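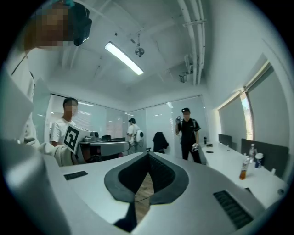
*Hand-held gripper, marker board and head-worn unit during a group session.*

# Keststead Hand-Held Gripper, Class Set

The Keststead Hand-Held Gripper is a teaching tool for school robotics classes, after-school clubs and competition teams. A student holds the gripper and carries out a task by hand while the built-in camera records the view past the pads. The recordings are then used as lessons for a robot arm. No arm is needed while the recordings are being made, and several students may work in the same room at once.

The Class Set is assembled by Cundus and supplied to schools through Morin. It is the approved equipment for the Hallholm Student Challenge, Open Division.

## What the set contains

- Two hand-held grippers with camera
- Two sets of spare rubber pads
- Four marker boards, black on white
- One charging station with leads
- One hard carrying case
- Teacher's guide and student workbook

Head-worn units, backpacks and gloves are not part of the set. Teams that own such equipment may use it alongside the gripper, provided that all straps are fastened and cables are secured before work begins.

## Specifications

| Item | Value |
|---|---|
| Weight, one gripper | 557 g |
| Widest opening between pads | 87 mm |
| Storage | 200 recordings |
| Pad life | 1000 closings |
| Housing | Pale shell, vented |
| Order code | KG-2 |

The vents must remain clear during use. Students should be shown where they are before the first lesson, as it is easy to cover one with the palm – smaller hands in particular tend to rest there. A gripper that becomes too warm stops recording and keeps all work saved up to that point.

## Use in class and club

The workbook is divided into short projects that can be completed within one class period. In the first, students pick up a single light object and set it down in a marked place. Later projects involve two grippers, handing an object from one student to another, and sorting mixed items on a desk. Groups of four are recommended. One student operates the gripper, one holds or places the marker board, one resets the objects and one keeps the log.

Marker boards should be kept flat and clean. A bent board gives poor position readings, and a recording made with one may have to be discarded. Boards can be wiped with a dry cloth. Do not laminate them – the shine makes the pattern harder for the camera to read.

Drinks should be closed or moved away from the working area. Liquid damage is excluded from the warranty.

## Use in competition

Teams entering the Hallholm Student Challenge may submit up to 200 recordings for each task. Recordings made with a changed housing or with pads from another maker will not be accepted. Pads may be replaced at any time before judging, and the change must be written in the team log. Entry forms for the coming season open in September.

## Ordering and support

Schools and registered clubs may order from Morin by purchase order. Please state the order code and the number of sets required. A quotation will be sent to the address given by the school. Single grippers are available only to customers who already own a Class Set.

Spare pads, marker boards and charging leads can be ordered separately. Repairs are carried out by Cundus. The gripper must be returned in its carrying case, with the fault described on the form at the back of the teacher's guide.

Page revised July 2018.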